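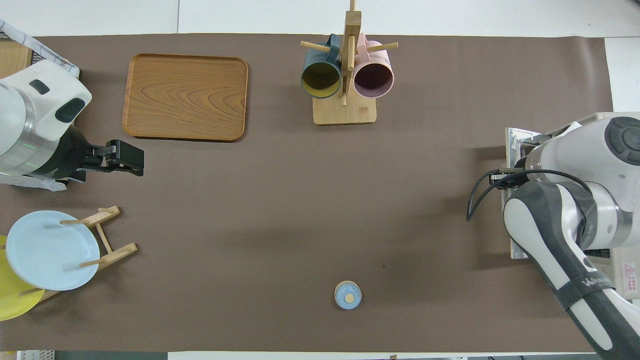
Page 18

4. Covering the Work Surface

Section 4 applies to the Trilto paper dispenser, bench-mounted model, fitted with the standard cutter bar. For the wall-mounted model, see the Surnar supplement. Complete the bracket installation in section 3 before you load paper.

The paper protects the tabletop from scratches, flour, oil and light spills. It is a single-use covering and is not rated for contact with hot cookware.

4.1 Before You Start

Check that the tabletop is clean and dry. Crumbs left under the paper will show through as raised spots and can tear the sheet when a heavy item is moved across it.

Wipe the tabletop with a damp cloth and a mild dish soap. Do not use a wax or silicone polish. Polish residue prevents the edge tape from holding.

Store unopened rolls flat, in their sleeves, away from steam. A roll that has been stored on end may feed to one side. Replacement rolls are ordered under part number 1753.

4.2 Loading a Roll

1. Turn the lock knob on the right bracket counterclockwise until it stops.

2. Pull the bracket outward and lift out the empty core.

3. Slide the new roll onto the left hub with the loose end of the paper coming off the bottom of the roll.

4. Push the right bracket in until the hub seats inside the core. The hub must sit flush with the end of the core.

5. Turn the lock knob clockwise until it clicks.

6. Pull out a short length of paper by hand. The roll should turn with light, even drag. If it spins freely, tighten the drag screw by a quarter turn and repeat.

CAUTION: Keep fingers clear of the cutter bar while pulling paper. The bar has a toothed steel edge along its full length. The guard must be down at all times except when paper is being cut.

4.3 Laying the Sheet

1. Hold the loose end by both corners and walk it to the far end of the table. Do not pull from one corner.

2. Line up the long side of the paper with the long side of the table. A bare margin along the edges is acceptable and makes the sheet easier to remove.

3. Smooth the sheet from the center outward with the flat of the hand.

4. Raise the cutter guard, pull the paper down against the bar, and tear from one side to the other in a single motion.

5. Lower the guard.

6. Fix each corner with a strip of edge tape. Press each strip for 4 seconds.

NOTE: New paper keeps some of its curl. If the ends lift, reverse the sheet so that the curl faces down, or place a flat weight on each end until the sheet relaxes.

NOTE: On tables longer than one sheet, overlap the second sheet by at least 2 inches and tape the seam along its full width. Place the overlap away from the area where cutting boards will be used.

4.4 Changing the Sheet

Change the sheet when it is torn, soaked through, or marked with raw meat or egg. Between changes, dry crumbs may be brushed off with a soft bench brush.

1. Move all utensils and dishes off the paper.

2. Peel the edge tape back slowly, keeping it low against the table.

3. Fold the long sides in toward the center, then roll the sheet from one end.

4. Wipe the tabletop and let it dry before laying the next sheet.

Uncoated sheets free of grease may go in with paper recycling where local rules allow. Coated sheets (Maltedell grade) go in the trash.

4.5 Common Problems

Paper feeds at an angle: The right hub is not fully seated. Repeat 4.2, steps 4 and 5.

Ragged cut: The paper was torn upward, or the cutter bar is dull. Bars are replaced as a unit. Do not sharpen.

Tape will not hold: Polish or oil is on the tabletop. Clean with dish soap, rinse, and dry.

Sheet tears at the bracket: Drag is set too high. Loosen the drag screw by a quarter turn.

Changes to this section since the April printing: step 6 of 4.2 added; part number corrected. Revised by Lorcan Ní Bhriain, Salameh Technical Publications.

Continue to section 5, Cutter Bar Replacement.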